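Lisumar Towels and Small Cloths – read me first

Hi! If you've landed in this folder you probably want the cloth notes, so let me save you some scrolling. This is the write-up that goes with the Lisumar set, which is my long and slightly obsessive collection of notes on folding, smoothing and sorting small household cloths. Dish towels, napkins, kids' washcloths, bandanas, the odd handkerchief. No sheets, no clothes. I tried pillowcases for a while and gave up.

Current version: April 2020

What's in here

There are 70 cloths in the set, each with its own short card, and 2401 notes altogether. One note is one go at one cloth: how it was lying at the start, where I'd pick it up, what the finished shape should be. Some cloths have a lot more notes than others (the plain white Daka napkins got boring fast, sorry). The cards are plain text files and the notes are one big spreadsheet.

Each card has:

name – whatever we call it, like "big stripe" or "lemon edge"
kind – towel, napkin, washcloth, bandana, other
size – measured flat, in inches, after one wash
print – plain, striped, blocked, picture
right side – how to tell front from back, if you can
finish – thirds, quarters, roll, or flat

The notes add a start column (flat, half folded, crumpled, balled up) and a free comment column where I ramble.

About the prints

This is the part I care about most, so bear with me. A plain cloth in a heap gives you nothing to go on. You pull an edge and hope. A printed one is much friendlier, especially if it has big blocks of color or a picture in one spot, because you can work out which bit of cloth you're looking at before you touch it. I started writing "landmarks" in the comment column for exactly this reason, and by June I want every picture cloth to have at least one listed.

Cartoon cloths are the best of the lot! A little character usually has a right way up, so as soon as you find it you know how the rest is turned. The bright ones are easy to spot on a dark tabletop, too, even when they're all scrunched together in the middle and there's other stuff lying near the front.

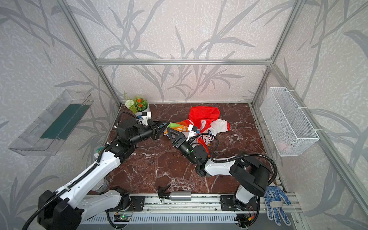 Birsen Güneş disagrees with me about landmarks and asked for her view to go in, so: you should ignore the print and go for the hem every time, she says, since a character can be anywhere on the cloth but a hem is always at the edge, and two neighboring corners will get you a flat towel faster than any amount of studying the picture. She'd drop the landmark comments and add a column for hem thickness instead.

Fair enough. I still think she's wrong about crumpled starts, where the hem can be tucked under and you'd be digging for it, but the hem column is in now (it's called hem, values thin / thick / none). It's filled in for 46 of the cards. The rest are on my list.

How the start shapes are made

Flat is flat. Half folded means one fold, any direction, edges don't have to meet. For crumpled I pick the cloth up by a random spot near the middle, give it a squeeze and let it drop. Balled up is the same thing with both hands and more feeling. Please don't tidy a cloth after it drops, even if a corner is sticking up in an annoying way. The annoying corners are half the fun.

Smoothing comes before folding, always. I go from the middle outward – two passes, and then I stop, or I'd be there all evening. If a cloth has a picture I turn it picture-down before the last fold so it ends up showing on top.

Things I already know are wrong

The Şimşekoğlu towels shrank after I measured them. Sizes on those cards are too big and I haven't redone them.

"Roll" and "flat" got swapped on a batch of early notes. I fixed the ones I found.

Colors are by eye. My red-orange is somebody else's coral, and Tülin Dursun and I had a whole argument over one green that ended with both names going on the card. If you're sorting by color, check a couple of cards first to see how I use the words.

Nearly 69 percent of the notes are crumpled starts. I just like those more. If you want an even mix you'll have to pick your own subset, and the start column makes that pretty painless.

Using it

Take whatever you like for classes, sorting games, laundry charts, your own folding experiments. If you share it further, keep this file with it and say it came from the Lisumar set at Jondholm. Please don't rename the cloths, because the spreadsheet finds them by name and everything falls over.

Want to add a cloth? Copy a card, fill in what you know, leave the rest blank and send it over with a dozen notes or so. Terry cloth is especially welcome – we're short on it. Fringe is fine. Anything with sequins, no thank you, I've learned my lesson.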